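Grinby（软件）

Grinby 是一套面向桌面取放任务的机器人控制与任务编排软件，主要用来把“看见了什么”“打算做什么”和“手臂此刻该怎么动”这三件事接到一起。它最早由程序员 Adom Darko 在 Custevham 写成，后来由设在 Clustudville 的一个小型开发组接手维护。名字的来历说法不一，文档里一直没有给出解释，开发者之间习惯按两个音节来念，重音在前。

与许多从移动底盘或工业分拣起家的软件不同，Grinby 从第一版起就只管桌面以上、一臂以内的事情：把果蔬从盘子里拿到篮子里，把积木挪到一边，把碗里的东西换一个位置。范围虽小，牵扯到的细节倒是一点也不少，下文会慢慢说到。

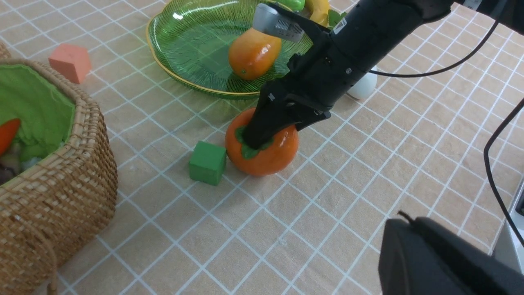
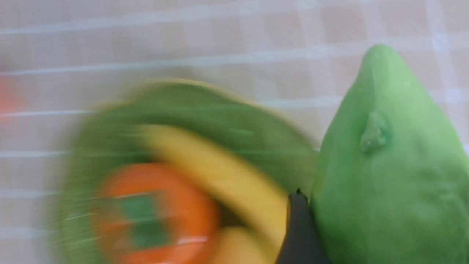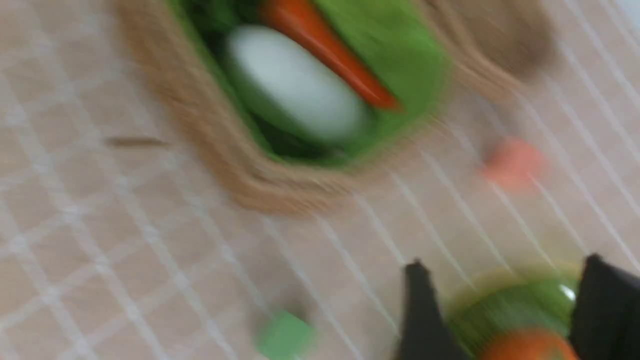
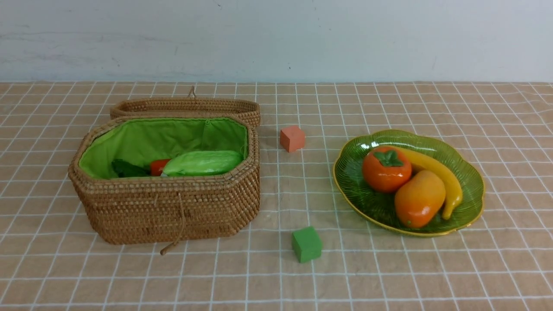 浅色方格桌布上的果蔬与容器

概述

Grinby 的用户多半是做操作策略研究的人，也有一些是教机器人课的老师。对前一类人来说，它是一层薄薄的“胶水”，可以把自己训练的策略接进来，换掉其中任何一段；对后一类人来说，它自带的默认配置已经够学生在一个下午里让手臂完成第一次取放，这种成就感，用过的老师大概都很珍惜。

软件本体分为感知、规划、执行和记录 4 个模块，各自作为独立进程运行，彼此之间只通过带时间戳的消息往来。任何一个模块崩溃，其余模块都会收到通知并进入保持状态，手臂停在原处，夹爪维持当前的开合。早期用户对这一点颇有怨言，觉得动不动就停下来很碍事，可是后来写插件的人越来越多，插件质量参差不齐，大家也就渐渐体会到这种谨慎的好处了。

历史

最初的 Grinby 只有一个脚本。Darko 当时要反复复现同一组取放动作，苦于每次改完相机位置都得重新标定，便写了一个小工具，把标定、动作回放和日志放在同一个窗口里。脚本越写越长，到后来连他自己也要翻上好一会儿才能找到夹爪的参数，于是有了第一次拆分。

拆分之后的版本在 Custevham 的几个实验室之间口口相传，没有正式发布过，各家手里的副本都不大一样。有的改了坐标系的方向，有的把单位从米换成了毫米却忘了改注释，至今仍有人在旧数据里碰到这个问题。开发组接手之后做的第一件大事，就是把这些分支一一收拢，规定所有消息一律使用米、弧度和秒，并且在每条消息的头部写明参考坐标系的名字。这件事听起来平淡，做起来却很费工夫，当年的讨论记录读起来也相当有人情味，常常为了一个字段该叫什么，来来回回写上好几屏。

第 2 版把原先写死在代码里的任务流程抽出来，交给了一个独立的规划组件，这就是后来的 Annan。此后 Grinby 的版本号与 Annan 的版本号各走各的，新用户常因此糊涂，安装说明里专门附有一张对应表。

感知模块

感知模块接收来自腕部相机和固定相机的图像，输出一份桌面物体的清单，每一项包含类别、位置、朝向和置信度。清单里的物体有稳定的编号，只要跟踪没有丢失，同一个物体在一次任务中始终使用同一个号。

腕部视角与运动模糊

腕部相机离物体近，细节丰富，可是手臂一动，画面便容易糊，边缘拖成一条一条的，检测器给出的位置也跟着飘。Grinby 的处理办法比较朴素：每一帧图像进来时，先从执行模块取得曝光期间的关节速度，推算出画面里各处的像素位移，位移过大的帧只用来维持已有的跟踪，不允许新增或删除物体。这样做的代价是反应慢了一拍，手臂快速移动时忽然滚进来的东西要等到减速以后才会被登记。

也有用户倾向于把模糊帧一并喂给自己的策略网络，理由是网络在训练时见过大量这样的画面，自己会学着应付。Grinby 对此持开放态度，策略插件可以申请原始帧流，绕过上述筛选，只是这时感知模块会在日志里留一条提示，免得日后查数据的人弄不清当时用的是哪一路。

规则纹理背景

方格桌布一类的规则纹理，既是帮手，也是麻烦。说它是帮手，因为格线可以用来粗略检查外参：把格线投影回桌面平面，若相邻线之间不再平行，多半是相机被碰歪了。Grinby 的标定检查工具里就有这样一个选项，默认关闭，需要用户自己填写格子的边长。说它是麻烦，则是由于格子处处相似，特征匹配时极易错开一格，匹配结果看上去严丝合缝，整张桌面却平移了一个格子的距离。开发组的建议是始终保留至少一个不重复的参照，哪怕只是桌角贴着的一枚标记。此外布料会起皱，皱褶处的格线弯曲，不宜参与平面拟合，检查工具会按残差把它们剔除。

透明与反光物体

玻璃器皿对深度相机来说向来不大友好，深度图上常常空出一块，或者直接穿过盘子量到了下面的桌布。Grinby 允许为容器单独登记一个几何模板，感知模块只从彩色图像估计容器的轮廓与朝向，高度信息一概取自模板。对于有波浪边或花瓣边的盘子，模板不必照着边缘描得很细，取外接的椭圆再加上一圈余量即可，规划时自会绕开。

表面光亮的仿真果蔬又是另一番情形。高光会随着视角移动，有时恰好落在果蒂旁边，让检测器误以为那里有一道边。默认模型在训练时加入了随机高光，误检少了许多，不过颜色相近的两样东西紧挨在一起时，仍有可能被当成一个。遇到这种情况，最省事的做法是让手臂换一个角度再看一眼，Annan 里有现成的“复查”动作可用。

遮挡

篮子这类有深度的容器，里面的东西往往只露出一小截。感知模块对部分可见的物体会给出两个框，一个是可见部分，另一个是推测的完整范围，并分别标注置信度。抓取规划只使用前者，碰撞检查则两者都用。初学者常把两个框弄混，把推测范围的中心当成抓取点，结果夹爪端端正正地下到了旁边的东西上面，文档的常见问题里有一半篇幅都在耐心地讲这件事。

规划模块（Annan）

Annan 负责把一句任务描述拆成一串可执行的步骤，并在执行过程中随时修改。它的内部表示是一棵行为树，叶子节点为“接近”“抓取”“抬起”“移动”“放下”“复查”等基本动作，中间节点则负责顺序、选择和重试。

每个叶子节点都要写明前提与后果。例如“抓取”的前提是目标可见、夹爪张开、腕部位于预抓取位姿；后果是目标与夹爪的相对位姿保持不变。Annan 每次推进之前都会重新核对前提，一旦发现不成立，便回到上一个成立的地方重新开始。对于抓取后果的核对，通常会综合夹爪开度、电机电流和腕部图像三路信息，其中任意两路一致即视为成立。电流这一路对软的东西不太可靠，用户若是常和海绵、布料打交道，可以在配置里降低它的权重。

放置点的选择

向容器里放东西，看似随手一丢，其实颇有讲究。Annan 会把容器内部划成小块，为每一块估算剩余高度与坡度，再结合物体的长轴方向挑选落点。细长的物体优先与容器的长边平行，圆的物体则尽量挑一处旁边有依靠的地方，免得滚动。对于带布衬的篮子，衬布的褶皱会让高度估计偏高，Annan 提供一个“软底”选项，打开之后允许落点处有少许压入。

盖子是另一个常被忽略的因素。带盖的篮子若是把盖子立在后方，手臂从后侧进入时就有碰到的危险，而盖子又往往太薄，在点云里只是稀稀落落的几行点。文档建议把盖子也登记为模板，或者干脆在后侧画一个禁入区。

夹爪与接触

夹持圆形果蔬时，Annan 默认从上方接近，两指对称合拢。带果蒂或萼片的一面如果朝上，指尖容易压在凸起处打滑，所以抓取评分里有一项专门惩罚接触点附近的曲率突变。这一项的权重是 Darko 早年凭手感调出来的，之后几次有人想用数据重新拟合，得到的数值与原来的相差无几，于是一直沿用了下来。

指尖形状的描述写在单独的文件里。更换了指尖却忘记更新文件，是用户求助中最常见的一类，症状一般是高度总差那么一点，夹得上来却夹不稳。

执行模块

执行模块以固定周期把规划给出的路点插值成关节指令。策略插件的默认输出频率是 20 赫兹，执行模块在其间做平滑插值，使相邻两段动作在速度上衔接。若插件采用动作分块的方式，一次给出未来一小段时间的动作，执行模块会把新旧两块重叠的部分按时间加权混合，混合的长短可以调节。混合得太短，手臂会一顿一顿地走；混合得太长，动作又显得犹犹豫豫，碰到需要快速收手的时候跟不上。

延迟是这一层最让人操心的问题。从图像曝光到指令下发，中间隔着传输、推理、序列化和总线等好几道，哪一道都可能偶尔慢一下。Grinby 规定，凡是依据的图像比当前时刻早 40 毫秒以上，指令就要经过一次前推修正，也就是按照已下发的指令推算手臂现在应在何处，再从那里接着走。修正的幅度有上限，超出之后模块会主动减速，直到新的图像赶上来。用户可以把门限调宽，不过文档里用加粗字体写着，请先看过自己的延迟直方图再动手。

线缆管理虽然不属于软件，执行模块里却有与之相关的一项设定。腕部的相机线若是绕了太多圈，会牵扯末端，还可能垂下来挡住另一台相机。Grinby 会累计末端关节的净转角，逆解有多个选择时，优先取能让转角回到零附近的那一个。

记录模块与工具

记录模块把所有消息连同原始图像写入分段的文件，每一段自带索引，断电时至多丢失最后一段。与之配套的有一个回放查看器，左侧是各路相机的画面，右侧是行为树当时的状态，拖动时间轴时两边同步变化。许多用户坦言，他们最初就是为了这个查看器才装的 Grinby，控制部分反倒是后来才慢慢用起来的。

时间对齐

多路相机的时间戳很少能天然对上。记录模块会保存两个时间，一个由相机驱动提供，另一个是主机收到图像的时刻，回放时以前者为准，后者用于检查。两者之差若在一次记录中持续增大，多半是相机时钟漂移，查看器会在时间轴上用斜纹标出受影响的区段。有些旧型号的相机不提供曝光时刻，此时只能以接收时刻减去一个固定的估计值，这个估计值需要用户自己测量，测量方法在附录里写得很细，从如何摆放闪光灯到如何读取曲线，读来颇像一位老师傅在旁边絮絮叨叨。

标注与切分

长段的记录可以按行为树节点自动切分，也可以由人手动打点。自动切分的边界取在节点状态变化的瞬间，对于遥操作得到的数据则没有行为树可依，查看器会根据夹爪开合与末端速度给出候选边界，由标注者逐一确认。确认时可以用键盘左右键逐帧移动，按住不放则加速，这个小小的加速功能在更新日志里收到的感谢，比好些大功能还要多。

初始布局复现

评测策略时需要把桌面恢复到相同的初始状态。布局工具会把参考画面以半透明的方式叠在实时画面上，摆放的人看着重影把物体一一推到位。工具同时显示每个物体的位置偏差与朝向偏差，偏差小于门限后轮廓变为绿色。对绿色物体较多的场景，可以在设置里把提示色换成紫色。

局限

Grinby 对桌面以外的任务几乎没有支持，双臂协作也只停留在各走各的、互相避让的程度。感知模块假定容器在任务期间不会被挪动，如果夹爪碰到了碗沿，碗转了一个角度，系统要等到下一次复查才会察觉。Annan 的行为树在任务较长时会变得枝繁叶茂，人读起来很吃力，曾有用户提议加入自动折叠，目前还在讨论之中。

此外，抓取评分对可变形物体的估计偏乐观，叶菜类的仿真模型尤其如此：叶片一捏就合拢，开度读数与空夹时相去不远，需要主要依靠腕部图像来判断。开发组在问题列表里为此留了一个长期条目，欢迎有经验的用户补充记录文件。

社区

维护工作以 Clustudville 的开发组为中心，日常讨论在邮件列表上进行。Darko 已不再负责日常维护，偶尔还会回复关于标定的提问，回信一般很长，常附有手绘的坐标系草图，其中几张后来被收进了正式文档。每年十二月，列表上会征集各地用户在这一年里遇到的怪事，从相机支架热胀冷缩引起的偏移，到窗帘影子被识别成茄子，按模块整理之后附在文档末尾。

参见

行为树
手眼标定
动作分块
运动模糊
模仿学习
遥操作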